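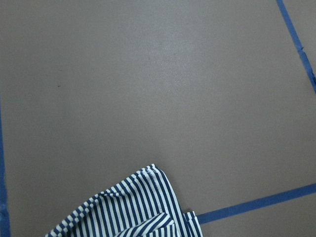 Attachment 1 - wrist camera view, taped work area with the striped cloth, cell 2

Ticket: Second wrist camera, or new table surface? Need help before the budget closes
Opened by: Ataahua Mahuika
Queue: Equipment planning
Status: Waiting on requester, then Closed
Priority: Normal

Ataahua Mahuika, 9:10 am
Hello all, and thank you in advance for reading what I suspect will be a long one. We are putting together the October equipment request for the folding cell, and I have 3,000 dollars to spend on it, all in. On my draft list are a second wrist camera from Sharifi, a replacement top for the table, and a set of spare finger pads. I can't afford all of it, and I would hate to buy the wrong half.

The trouble we keep having is that the Miltlow software loses the edge of the work area. It finds the cloth fine most of the time, then it decides the boundary has moved and stops with "region not closed." Houshang thinks the camera is too narrow for the job. I had been leaning toward the table, but I've changed my mind so many times this week that I'd be grateful for somebody else's eyes. The attached view is what the wrist sees at the start position.

Amirhossein Farahani, 9:45 am
Good morning Ataahua, and please don't worry about the length, I would much rather have too much than too little. Thank you for attaching the view, it saved us a round of questions.

Before we talk about money, look at the tape at the upper right. Partway along there is a torn, ragged bit, and past it the blue looks a little darker. Miltlow fits a straight line to each side of the area, and a ragged edge can make it fit two short lines where you meant one. The other thing is that the two right-hand strips are heading toward each other but the corner where they'd meet is out of view. With no corner to hold on to, the software is guessing, and "region not closed" is how it tells you so.

Could you tell me which Miltlow release you're on, and how high the start position is above the table? I'd also like to know if the error ever comes up with no cloth down.

Ataahua Mahuika, 10:30 am
Oh, that is helpful. We're on the release Hamidreza put in when the cell moved rooms, and he says it is the current one. Start height is 30 cm. And yes, I ran it with nothing on the table and got the same message, so I suppose the cloth is off the hook!

Houshang Mahmoudi, 10:50 am
Adding myself since I am the one who asked for the camera. The Sharifi quote is 1,000 dollars with the bracket and cable. I still think we'll want it someday, for the folded layers more than for the boundary. One angle doesn't tell you much about which layer is on top when the stripes run every which way. But if the boundary problem can be fixed with tape then I'm happy to wait.

Amirhossein Farahani, 11:20 am
That's a fair point about the layers, Houshang, and I wouldn't argue you out of it. I'd just keep it as its own line in the request, with its own reason, so that it doesn't get judged on whether it cures the boundary error.

For today, please try the following:
1. Pull up the upper right strip and lay a fresh one in a single length.
2. Do the same on the left, where there looks to be a crease or an overlap near the lower end.
3. Raise the start position by 15 cm, or shift it to the right, until the right-hand corner is in view.
4. Keep the cloth clear of the lower right strip. Its squared end is sitting right up against the tape, and navy beside blue is asking a lot of the color filter.
5. Run the boundary check again from the Miltlow setup page and send me the log.

On the table top, I'd hold off. The gray surface gives you good contrast with the tape, and the light looks nice and even. There is a soft patch of sheen toward the upper middle, but I don't see anything there I'd spend money on yet.

Ataahua Mahuika, 3:40 pm
Done, all five, and the log is attached. Raising the arm brought the corner in, and the boundary check passed with the cloth down and without it. I'm going to leave it running through tomorrow before I celebrate.

I've taken the table top off the request. The camera stays on as a separate line under Houshang's name, and Golshifteh Jalali in purchasing wants a second quote for it, so I've written to Moltix as well. I also added a case of tape - Hamidreza would like a color that isn't blue, and with these cloths I think he's right.

Amirhossein Farahani, 4:05 pm
Wonderful, thank you for being so thorough. The log looks clean from here. Green tape works well with the default filter, but you'll need to pick it again under Boundary Color on the setup page. I'm marking this as waiting on you until the longer run is finished.

Ataahua Mahuika, next day, 2:15 pm
No boundary errors overnight or this morning. Please go ahead and close it. The spare finger pads are staying on the list, and I'll open a separate ticket about sizes once I've measured the old ones.

Status changed to Closed by Amirhossein Farahani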